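The Slow Drift at Fundthorpe
How a robot arm kept reporting success while its grip wandered off the mark

The fault log at the Vasilakis lab in Fundthorpe begins with a complaint from the evening shift. The arm was closing on the rim of a toy cup and coming up with air. The software recorded the pick as complete and moved on to the next one. It did this 41 times before an operator hit the stop button.

The lab tests household handling routines for Grornent, a small company that wants its arms to put away dishes. Each test is short. The arm finds an object, picks it up, places it and goes home. A full run is 768 picks, and most of them go by without a person looking closely.

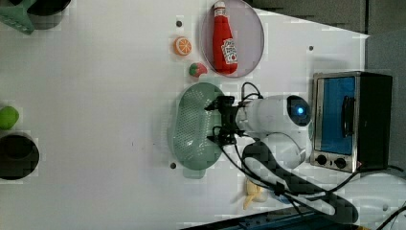 Grornent's first guess was the vision software, a package called Plulolano. It had been updated in December, and everyone remembered the update. Engineers spent two weeks feeding it old recordings and found nothing wrong. The objects on the table had not changed much either. Thin edges gave the most trouble, and a colander like the green one under the gripper was a hard case, with a rim that leaves little room for error. The ketchup bottle on its plate is more forgiving. A grip that lands off center on a bottle can still hold.

That difference hid the problem. Success rates for bottles and toy fruit stayed high, and the daily average looked fine. Only the rims were failing, and rims were a small part of the schedule.

The cause was mechanical. A mounting screw at the wrist had backed out, and the gripper could shift 9 millimeters to one side when a cable pulled on it. In some poses the cable hung slack and the grip was true. In others it went tight and dragged the fingers over. Restarting the arm sent it to a home position where the cable was slack, so every check after a restart came back clean.

A technician found it by hand, with the power locked out. She took hold of the gripper and it moved.

The missed picks broke nothing. The more serious event came later in the same log, on pick 165 of a morning run. The arm came down off target, pushed against the toaster oven and kept pushing until the force limit tripped. The limit worked. It had been set for a heavier job, though, and the oven slid before the arm stopped.

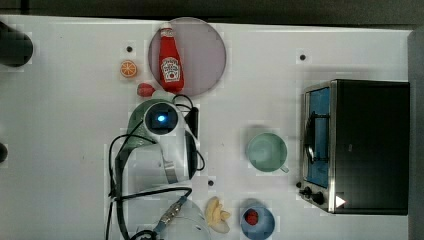
What changed afterward

The lab lowered the force limit for all tabletop work. Cables at the wrist now get more slack, and the screws are marked with paint so that a turned one shows. Operators check the marks at the start of each shift.

Grornent changed how a pick is scored. The old code counted a pick as complete when the fingers reached their commanded position, whether or not anything was between them. The new code also looks at finger width and motor current. Scores dropped the week it went in, and part of that drop was old failures being counted for the first time.

The company has gone back through its earlier results and withdrawn two sets of them. A third is still under review — the recordings for it are incomplete, and the lab may have to run those tests again.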